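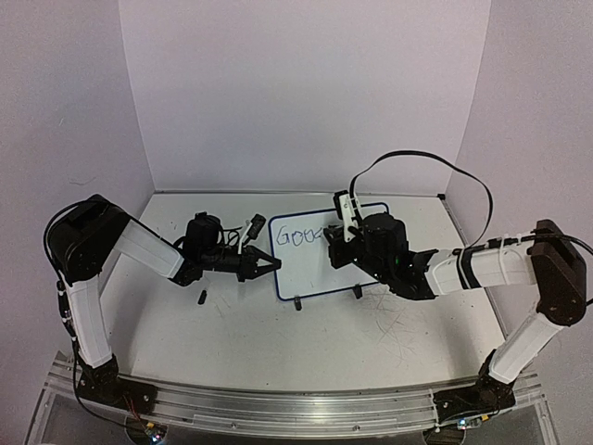

D. Neagu

Pinham site, enclosed table and writing board
Form 370, general condition and housekeeping
10 Apr 2026

Marks used: OK, FIX, ASK. The old form had a fourth mark, "Acceptable with monitoring." I have left it off. Last July eleven lines were marked that way and I can't find a record of any of them being monitored.

TABLETOP

1. Surface free of chips, burrs and lifted edges: OK
Ran a cotton cloth over the open part of the top and it didn't snag. The pale finish hides scratches very well, so I wouldn't take this OK as a promise about next year.

2. Surface free of spills and residue: OK
Wiped one patch with a damp white towel. Came up slightly gray. The cleaning log says the whole top was done with Colov the evening before. Maybe it was.

3. Top is level: ASK
The form wants a reading and doesn't say what reading passes. My bubble sat between the lines. Whoever owns the form, please put a number in or drop the line.

4. Load label present and readable: FIX
Found it on the underside, which means lying on the floor to read it. Says 91 kg. I have no idea whether that covers everything bolted to the top or only what gets put down on it afterward, and the label doesn't say.

PANELS

5. Back and side panels secure: OK
Pushed each one at mid height with a flat hand. No movement to speak of at the back, a little on the left. Vultlow's leaflet calls these panels "impact rated." It doesn't say what kind of impact. I'm marking them as secure, and that is all I'm marking.

6. Panels plain, no posters, tape or loose paper: OK
Clean on the inside faces.

7. Seams closed where the sides meet the back: OK
Checked with a strip of printer paper at three heights. It wouldn't go in.

8. Metal strip along the rear edge tight, no sharp ends: OK
Pressed down along its length. The small black fitting in the right-hand corner is firm too. I was told it had been "glued for now" last summer. If so the glue is doing fine, but I would like to know if there's supposed to be a screw.

WRITING BOARD

9. Board in good condition: OK
White face, dark blue border, rounded corners. No cracks in the border that I could feel. It lies flat without rocking.

10. Board square to the table: ASK
It sits a little turned, right side farther back. The form treats this as a fault. Is it? A board that's a few degrees off hurts no one, and I don't see why it has a line of its own when the power cords share one.

11. Board held in place: ASK
Two small black clips along the near edge, one by the lower left corner and one farther right. I pushed the board gently and it stayed put. The work sheet says the clips "prevent all movement." I would want to see somebody lean on the far edge before repeating that.

12. Clips do not stick out where a sleeve could catch: FIX
The left one projects toward the front of the table. Small thing, cheap to change.

13. Writing legible and current: ASK
Dark blue, upper left, starts GOO. Thin, uneven strokes and a very big G. Most of the rest of the board is blank. If this board is meant to carry notices, it needs larger, thicker lettering. If it's only for practice strokes, take "current" off the form.

14. Board wipes clean: ASK
There's a tiny dark mark near the lower middle. I didn't wipe it, as the writing was to be left alone. The board's packaging claims 3000 wipes without ghosting. I have bought boards with that sort of claim on the wrapper and they were ghosting by the fall.

AROUND THE TABLE

15. Walkway clear: OK
Measured 89 cm at the narrowest. Passes, barely, and only with the stool pushed in.

16. Power cords off the floor, no damage: FIX
One cord behind the table is hanging in a loop at shin height. Tie it up.

17. Stop button tested: OK
Pressed it, power dropped, reset it. I did this myself — the sheet already had a tick in the box when it was handed to me, and I crossed that out.

Totals: OK 9, FIX 3, ASK 5.

Fixes to be done before the next visit. The ASK lines need an answer in writing, on this form, next to the line.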